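Unit 4: Shape Blocks on the Board
Course handout, Early Years Practical Resources
Tutor: Shiela Lumbao

Read this before Thursday's session. You will need it again when you write up your activity plan, so keep it in your folder.

What the unit covers

Last time we dealt with threading and lacing. This unit is on small solid shapes: how to choose them, how to set them out, what to say while children handle them, and how to store them so that the set is still complete at the end of term. We use loose shape blocks throughout. Inset puzzles and posting boxes come in Unit 5 and you should not bring them into your plan for this one.

Names of the solids

Children will call a block by its flat face. A triangular prism is "a triangle", a cylinder is "a circle", and so on. This is normal and you do not need to stop them every time. You do need to know the right names yourself.

A prism has two matching ends joined by flat sides. It is named after the shape of its ends. A triangular prism has three sides joining the ends, a pentagonal prism has five, a hexagonal prism has six. A cube is also a prism, though you will hardly ever hear it called one.

A cylinder has two round ends and one curved side. It is the only one of the common blocks that will roll properly, and only when it is lying down.

A star block is harder to name. Strictly it is a prism too, with a star for its ends. In this course "star" or "star block" is accepted in written work.

Write the names out in full in your plan. "Hex" and "tri" lost several people marks last year.

The working surface

Use a board. A plain wooden chopping board is fine, and most of the ones in the resource room are of that type. The board tells the child where the activity is. Blocks that are on it are in use, blocks that are off it are waiting or finished with. It can also be lifted and carried to another table with the blocks still on it if the room has to be changed round at short notice.

Boards with a strong printed pattern are not suitable. A child looking for the edges of a shape has enough to do without a row of cartoon ducks behind it. Stripes in the grain of the wood are no trouble, and some children will line blocks up along them, which you can note down as an observation.

Put the board with a long side towards the child. Sit next to the child or at the corner. If you sit opposite, your left and their left are different, and any instruction with "left" in it will go wrong.

Setting out

There are two arrangements to learn.

The first is the spread. Every block has its own space and can be picked up without touching another one. Use the spread for a first session with a new child, and for any child who finds gripping difficult.

The second is the cluster with one apart. Most of the blocks are put together near one corner, touching or overlapping, and a single block is placed well away from them. The single block is the one you are going to talk about. The child looks at it, handles it, and then goes to the cluster to find something that is the same in one way, either shape or colour.

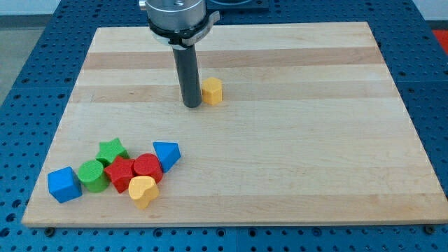
Do not tidy the cluster. Students nearly always stand the blocks up straight and space them evenly, and then the child only ever sees each block from one side. A prism leaning over shows a rectangle as well as its end face. A cylinder on its base and a cylinder tipped on its side look quite different to a three-year-old, and finding out that they are the same thing is a large part of the work.

The single block should be standing on its end, so that the named face is on top. Leave room for a hand all the way round it.

Choosing which block goes apart

Think about what you want the child to look for. If the single block has a colour that is found nowhere else in the cluster, the child cannot match by colour and has to think about shape. If its shape is found nowhere else, the reverse is true. If neither can be matched, you have a "which one is different" activity, and you should say so in your plan and word your questions to suit.

Decide before the session. Write it down. Changing your mind halfway is the most common reason a plan and an observation do not agree.

What to say

Keep it short. Suggested wording:

Tell me about this one.
Can you find another one with a point?
Which ones would roll?
Put your finger on a flat part.
Where should it go now?

Wait after each question. Count to five in your head if you have to. Avoid "good girl" and "clever boy" and describe what was done: "You found the other star."

Common mistakes

Too many blocks. Eight or ten on the board is plenty for one child. With two children, add a second board before you add more blocks.

Naming for the child. If you say "pass me the red cylinder" you have no idea whether they know the word or only the colour.

Turning the board round during the activity to get a better view. Move yourself.

Carrying on too long. Four minutes of real attention is worth writing about. Twenty minutes with a bored child is not.

Sets in the resource room

The Prasto sets are in the tall cupboard, second shelf. The Aguiar set is larger and lives in the crate under the window. Do not mix the two. The Aguiar pieces are slightly bigger and children sort by size the moment they get the chance, which spoils a shape activity. The old Dredusitz blocks are for demonstration only.

There were 209 blocks at the last stock check, all sets together. Sign out by set, never by single block, and write the number of pieces on the slip when you take it and again when you bring it back.

Wipe blocks with a damp cloth after each session and dry them before they go back in the bag. Do not soak them. Boards are wiped on both sides and stood on edge to dry.

Task for this unit

Plan one activity using the cluster with one apart. Your plan must include a sketch of the board from above with each block labelled by colour and full name, your choice of single block and the reason for it, your opening question, and what you will do if the child builds a tower instead.

Carry it out with one child at your placement and write up what happened in around 935 words. Students placed at Ciltmont should check with the room leader first, as the quiet table there has to be booked.

Bring the sketch on Thursday even if the rest is not finished. We will swap sketches in pairs and set out each other's boards from them.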